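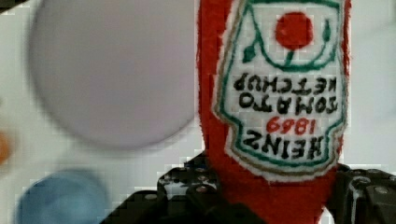 Play Food and Toy Kitchen Sets: Your Questions, with Our Doubts Included

We sort, clean and re-home secondhand toys in Gevville. Play food is what people write to us about most, and a lot of the questions start with something the seller claimed. Vira Kravchuk and Haris Babić wrote the answers. Last changed 5 April 2025.

Do kids really play longer with branded food, like the plush Heinz ketchup?

We doubt it. Grown-ups spot the tomato and the 1869 on the label and smile, and grown-ups are the ones paying. A three-year-old will squeeze any red thing over a plate. If you like the bottle, buy it because you like it. We'd be careful with anyone who tells you it teaches brand names as "early reading."

Is plush food safer than plastic food?

Softer when thrown, yes. Beyond that it depends on the piece. Tug at every seam and at the edges of any sewn-on patch before you hand it over. Fuzzy fabric also holds on to drool and crumbs in a way that a hard orange slice doesn't. For a child who still chews everything, ask for the age label and read it yourself. If the tag is missing, we don't guess.

Can I put the plush pieces in the washing machine?

Follow the tag. No tag, then a damp cloth with a little mild soap, and let it dry all the way through, which takes longer than you think. We've heard "it came out fine" plenty of times from people who then mailed us a lumpy banana. Keep embroidered labels away from stiff brushes.

How big a set do we need?

Smaller than the box says. Mpho Rampersad once brought us a boxed lot advertised as 60 pieces, and a good share of those were paper coins and stickers. A set that gets used has a few foods that look different from each other and something to put them in: a strawberry, an orange slice, a green fruit, one soft bottle. Add a plate, a cup, a bowl, a pot and a colander and you have a kitchen. The colander earns its space, since it's a fruit bowl on the days it isn't a hat.

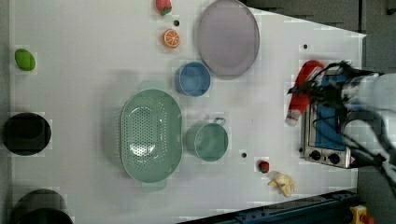 Does everything have to be the same scale?

Sellers like to say so. We've never seen a child complain that the strawberry was too big for the cup. The one place size matters is at the small end, where a piece could fit in a mouth. Take those out for under 3s, whatever the listing says.

Should the colors match?

That's for your shelf, and it's fine to care about your shelf. Sage green and lavender gray look calm and sell well right now. Whether they "support focus," as one Trullodard leaflet had it, we'd want to see somebody show.

Can we use real dishes in place of toy ones?

Often, yes. An old cup or a light colander from your own cupboard costs nothing and usually outlasts the toy version. Skip glass, chipped enamel and anything heavy enough to hurt a foot. Toy dishes shouldn't go the other way, though. Unless a piece is marked for food, don't serve lunch on it.

What's the best way to store it all?

One open bin. Danylo Harasym swears by divided trays and has the patience for them, but most homes don't, and by the second week the dividers are full of whatever landed there. Put the pots and bowls in first and let the food go inside them. Soft pieces should go on top so they get some air,

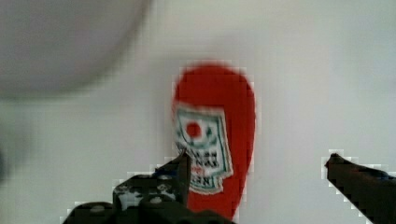
and because a plush bottle squashed under a pot for a month tends to keep the dent. Tip the bin out on a table every so often and pull anything cracked or split.

Do you take donations of single pieces?

Yes, odd ones too. Please wipe them first. We don't take anything with a battery door that won't close, and we can't price things over the phone.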